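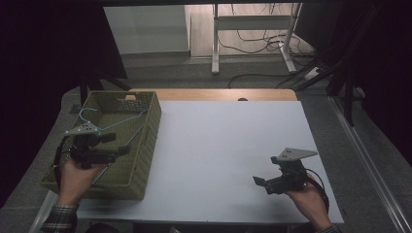 Threads > Home & Laundry > Saved posts

We use cookies to remember your reading settings. Accept / Manage

Teodor Aasen
OK, I have been line drying everything I own since October and I want to talk about it for way too long. Thread!

Teodor Aasen
Background: the dryer in our building died and the repair was going to take weeks. I figured I'd string something up in the spare room and suffer through it. The dryer has been fixed for ages now and I've used it once, for a dog bed.

Teodor Aasen
First thing I learned is that shirts go on hangers, straight out of the washer. Give each one a hard snap by the shoulders (it should sound like a towel fight), hang it, button the top button, smooth the placket with your fingers. I haven't ironed a work shirt in months. MONTHS.

Teodor Aasen
Bare wire hangers are fine for light stuff like T-shirts and thin cotton. For a heavy wet sweater, no. You'll get little shoulder horns that stay there forever. Sweaters go flat on a towel, and you flip them before bed.

Teodor Aasen
Also check the coating on your wire ones. If the paint is chipped and there's bare metal at the neck, it can leave a rust mark on damp white cotton. I lost a very nice shirt this way and I'm still a bit sore about it.

Teodor Aasen
My setup, for the people who asked: 4 lines across the spare room, wall to wall, one of those retractable Grolo units at each end of the window side and plain cotton cord for the other two. The Grolo ones sag a little under jeans. The cord sags a lot under jeans. Jeans go on the rack.

Teodor Aasen
The rack is a Björklund, the old folding kind, secondhand, from a guy in Ilholm who threw in a bag of pegs. Best purchase of my year! It squeaks when you open it and one foot is missing its cap, so I put a wine cork on it.

Teodor Aasen
Spacing matters so much more than I thought. I used to cram everything together and then wonder why it smelled like a pond. Leave a hand's width between things and point a small fan at them. Not a heater, just moving air. A load that used to hang around for two days is dry by breakfast.

Teodor Aasen
Oh, and run the extra spin! It's a button! It was on my washer the whole time! Towels come out so much lighter.

Teodor Aasen
Speaking of towels, yes, they get crunchy. A few ways to help: use less detergent than the cap says, shake them hard before hanging and again after, and give them a rub against themselves when they're dry. They still won't be dryer fluffy. I've come around to the crunch, it feels like somebody scrubbed me with a good sponge.

Teodor Aasen
Socks: peg them by the toe, in pairs, as you pull them out of the machine. Then you fold them off the line already matched. My partner thinks I'm a little too pleased about this and my partner is correct.

Teodor Aasen
Sheets are the hard part indoors. I fold them in half over two lines so there's a gap down the middle and air gets in, then shift them along after a few hours so the fold isn't always in the same spot. Fitted sheets I have no wisdom on. I hang them by the corners and they look like a sad jellyfish.

Teodor Aasen
Someone asked about damp in the room. Fair question. Door shut, window open a crack, fan on. On really wet days I run the dehumidifier and pour out a whole tank by evening. If your walls are already cold and spotty, please don't hang a full load in there, find a different room or do half loads.

Teodor Aasen
Laundry day used to be Monday, all of it, in one giant miserable pile. Now I do a small load most evenings around 7, hang it while a podcast is on, and take it down with my coffee. It's become a nice part of the day and I did not see that coming.

Teodor Aasen
Color note! Dark stuff goes inside out even indoors if the line is near a sunny window. My black T-shirts from last year look gray next to the ones I bought since starting this, and there's hardly any lint anywhere. I didn't realize how much of my clothes I was peeling off that filter.

Teodor Aasen
Next project is a pulley airer for the hallway ceiling. I've been looking at the Olum one but I need to find the joists first, and this building is old enough that they could be anywhere. If you've put one up in a plaster ceiling, tell me what screws you used and whether it's still up there.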